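I have been meaning to write about the strait business for weeks, and Mieke Hermans finally shamed me into it over a very long lunch. She spent 36 years working with shipping people and still reads the ministers' statements right through, footnotes and all, bless her.

Her view is that the Skevalstead talks in July were never going to settle who escorts the tankers. Destton wants its own navy to do it, Stunau wants everyone to share the job (and the bill!), and the old Bélanger agreement, bless it too, says almost nothing useful about either. I went home and read all 10 articles with a pot of tea, and I'm afraid she's right.

A needle and thread in the third one, a needle in the last.
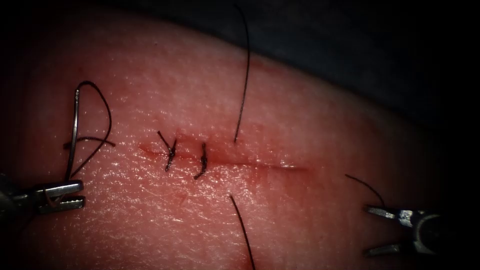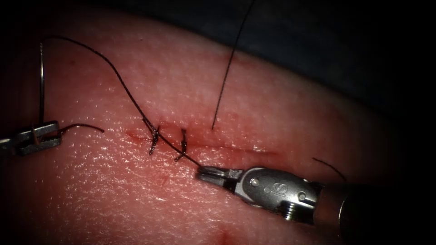
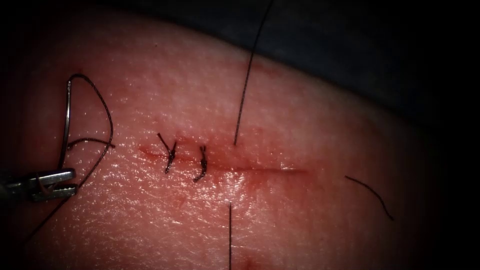
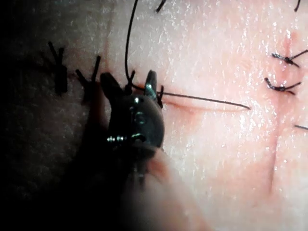 Gijs Van Wijk wrote to me afterwards to say I'm too gloomy, and that two governments still sending each other letters are at least still talking. Perhaps so – I do hope so. But I'd feel a good deal happier if one of those letters mentioned the crews, who have families waiting for them and very little say in any of it.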